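# Leaflets people can use - speaker notes

24 October 2021. Bring the printed leaflets, old and new, and the reading glasses.
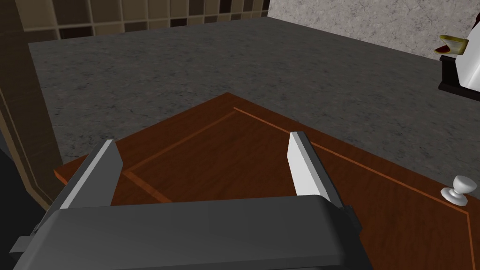

*Slide 1. Gripper with two parallel fingers, computer render.*

Leave the first slide up while people sit down. Start when the doors close.

## Opening

Good afternoon. I write instruction leaflets for a living. Most of my work is for Pumex, who make small water pumps for homes, sheds and gardens. I have done it long enough to have rewritten some of my own leaflets twice.

Today I want to talk about the folded sheet of paper in the box. How it gets written, why it so often goes wrong, and what we changed when we did ours again.

Ask: who has thrown a leaflet away unread? (Wait. Put my own hand up.)

Ask: who has then gone back to the bin for it?

## Slide 2 - the old leaflet

Hold up the old one. Unfold it fully, all the way down to the floor.

This came with the Reverex, a garden pump that can empty a pond or fill one, depending on which way you set the valve. It was a good pump and the leaflet was mine.

The first page had the company history, four warnings and a note about the guarantee. The valve setting was on the back, under "Operation (cont.)". If you set the valve the wrong way round, the pump ran perfectly well and put water into the thing you wanted empty.

Pause here. Someone usually laughs and it's better not to talk over it.

The helpline logged 3,846 calls about that pump in one year. We read through the call notes before we touched a word of the leaflet. I'd recommend that to anyone. It is dull work and you'll want a spreadsheet and a lot of tea, but the callers tell you what the leaflet should have said, mostly in better words than yours.

## Slide 3 - what callers said

Read these out slowly.

- "It says turn the selector. What's the selector?"
- "Is inlet the one it goes in, or the one I put in the pond?"
- "I've done step four and now I'm wet."
- "Which way is it meant to be facing?"

The first one is the one I think about most. In the leaflet I'd called the same part a selector, a valve and a control lever. I had been taught at school not to repeat words. In an essay that may be fair enough. In a leaflet, the reader has a part in their hand and wants one name for it.

We now call it the lever. Everywhere, every time, including on the box.

## Slide 4 - the word list

This is the first thing to take home. Before writing, make a list of every part the reader has to touch. Give each a name. Try the name on somebody who has never seen the product. If they point at the right part, keep it.

Our list for the Reverex fits on a postcard. Pass the postcard round if the room is small enough.

Two arguments to mention if there's time:

- Engineering wanted "inlet port". We settled on "the IN side", and got IN moulded into the casing next to it. That took longer than the leaflet did.
- Sales wanted the product name in every sentence. We said once at the top. They asked for the bottom as well and got it.

## Slide 5 - steps

The old leaflet had 13 steps. Several of them weren't steps. Step one was "Read all instructions carefully." Step nine was "The pump is now ready for use", and then there were more steps.

A step is something the reader does. If they don't move their hands, it belongs somewhere else.

Show the before and after:

**Before:** "Following connection of the outlet hose, it should be ensured that the clip has been tightened prior to the unit being switched on."

**After:** "Push the hose on to the OUT side. Tighten the clip. Switch on."

Same job. Read both aloud and let people hear how far into the first one you are before anything happens.

Order matters too. We had a warning that said not to run the pump dry, and it came after the step where you switch it on. By the time you read it you had done it. Warnings go directly before the step they belong to, in the same size of type. I used to put them all in a grey box at the front - people skip the box.

## Slide 6 - testing

This is the part most firms leave out. Don't rush it.

We tested the new draft with Štěpánka Holub, who runs the garden centre in Goh and was kind enough to lend us her yard, a water butt and some of her customers. Each person got the pump in its box and the draft leaflet. I stood by the fence and kept quiet. Keeping quiet is harder than it sounds. At one point a man held the hose clip upside down for so long that I had to go and look at the compost.

What we wrote down:

- where they stopped reading
- where they went back
- anything they said out loud
- which part they picked up first

We didn't ask whether they liked it. People are polite about leaflets if the author is standing there.

The best thing we found was about the folding. Readers opened the sheet once and started with whatever was facing them. With our fold, that was step five. We had checked the words over and over on screen and had never folded a copy. So: print it, fold it, put it in the box, take it out again.

(If asked: yes, we changed the fold and left the page order alone. The printer didn't charge for it.)

## Slide 7 - length

I set myself a limit of up to 500 words for the main side. Version 2 came in just under. Here's what went:

- the company history
- "Congratulations on your purchase"
- the list of accessories sold separately
- a diagram of the motor, which no buyer is supposed to open

The guarantee stayed, on the back, with the phone number in large type. We talked about taking the number off the leaflet to cut down on calls. I was against it and still am. If someone is stuck, they should be able to ring.

## Slide 8 - translation

Short section. Drop it if we're running late.

We keep our text in Cloltix, which holds each sentence separately so that a change in one goes to the translators without the rest. It works well for us, but a spreadsheet would do for a small range.

The real saving came from the word list. One name for each part means one name in each language. Our translators had been asking whether the selector and the lever were the same thing. They had been asking since the first edition, and the emails were going to an address I no longer used. I have apologised.

## Slide 9 - what happened next

Be careful with this one. The new leaflet went into boxes in May. The season hasn't been a full one yet and I don't want to give a figure that falls apart later. What I can say is that the helpline staff have stopped keeping a printed copy of the valve instructions taped to their desks. They have started ringing me about the leaflet for the other pump, so I know what I'm doing this winter.

## Slide 10 - try it yourselves

Hand out the blank sheets. Ten minutes, in pairs.

Task: write instructions for adjusting the chair you're sitting on, or for folding your coat if the chair doesn't adjust. Swap with the pair behind. They must do exactly what's written and nothing more.

Walk about. Don't help. Call time, then ask for:

- a part that had two names
- a step with nothing to do in it
- a warning that came too late

## Questions likely to come up

**Pictures or words?** Both, if the picture shows the part from where the reader is standing. Ours used to show the pump from underneath.

**What about video?** Fine indoors. At the bottom of a garden with wet hands, most people want paper.

**Do legal mind the shorter version?** They asked for three sentences back. We kept two and rewrote the third together.

**Who should write it?** Someone who has used the thing, outdoors, once at least.

Collect the old leaflet before leaving. It's the last copy.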